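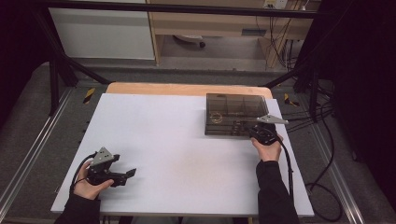

Ticket: Lid on smoky divided box will not stay shut

Search tickets, parts, people

July 7, 2021 – logged by Imogen Blackburn
4 minute read

Product: Kusalura compartment box, smoky grey-brown, lidded, internal dividers
Bought through: Floridura online store
Raised by: Leanne Yeoman, Cheetham repair bench
Status: Open (was Closed, was Open)

Original report

Leanne writes that the lid pops up at the front right corner after it has been pressed down. She keeps small jewellery findings and odd rings in it and has had bits migrate from one compartment to the next when the box is carried. She would like a replacement or her money back. She has also asked what colour the thing is meant to be, as the listing says "clear smoke" and she can't tell what's in half the compartments without opening it.

First reply from Floridura

They say the lid is rated for 4,000 openings. I have asked who opened it 4,000 times and have not been told. They also say to "ensure the box is on a flat surface". It sits on a white board on a wooden table. I'd call that flat, but I put a level on it anyway and the bubble sat in the middle both ways.

Check 1: is it overfull?

Gergely Nyitrai's first guess, and a fair one, because it usually is. Took everything out and shut the lid. Corner lifted. Put everything back and shut the lid. Corner lifted. Gold-coloured ring in a left-hand compartment is well below the lid and isn't touching it. Ruled out.

Check 2: dividers sitting proud

The dividers slide out, so one riding up in its slot could hold the lid off. Pulled them all and refitted them. One near the front was a hair high and went down with a click. Lid shut and stayed shut for the rest of the morning. Gergely closed the ticket at this point. I said in the comments that a morning didn't prove much.

Check 3: reopened

Leanne carried it to the car and the corner was up when she got there. Ticket reopened. Gergely's note reads "handling?", to which Leanne has replied at some length. I've left her reply off the log. The short version is that a box with a lid is for carrying.

Check 4: warmth

Kelly Ashworth reckons these boxes bow if they're left on a windowsill. Leanne's did live on a sill through May, so it's possible. I laid a steel rule along the front edge of the lid and thought I could see daylight under the right-hand end. Kelly laid the same rule along the same edge and said she couldn't. Swapped the lid with one off a second box from the Hirkell cupboard, same model, never been near a window. The swapped lid also lifted at the front right. Leanne's lid on the Hirkell base lifted a little less. I don't know what to do with that result and I'm suspicious of anyone who says they do.

Check 5: the catch

Cleaned both catches with a cotton bud and warm water. A bit of grey fluff came out of the right one. No change. Floridura's second email suggested "a small amount of lubricant", which strikes me as an odd cure for a catch that already lets go too easily. Not tried. Won't be trying it.

Second reply from Floridura

They offer a discount on the "improved" version. I compared the listings. Same measurements, same photos, new name – and 8 dollars dearer. Asked what had been improved. They said the lid.

Comments

Khrystyna-Mariia Melnychuk: Mine has done this since new. I put a rubber band round it and forgot about it. Are we sure this isn't just how they're made?

Imogen Blackburn: No, I'm not sure, and two boxes doing it makes me lean your way. But I'm not writing "rubber band" in the resolution field.

Gergely Nyitrai: Check 2 did work for a morning.

Imogen Blackburn: So does leaning a mug on it.

Leanne Yeoman: I don't want the improved one. I'd like the one I paid for, with a lid that shuts. In the meantime the rings have gone into a biscuit tin and I can't see into that either.

Next steps

- Kelly to measure the catch lip on both boxes with the good calipers, left and right.
- Imogen to ask Floridura for a refund in writing, quoting their own line about the lid.
- Khrystyna-Mariia to try hers without the rubber band for 2 days and report.
- Leave the Hirkell lid on the Hirkell base, please. Somebody has already mixed them up once and I've now put a pencil mark inside Leanne's.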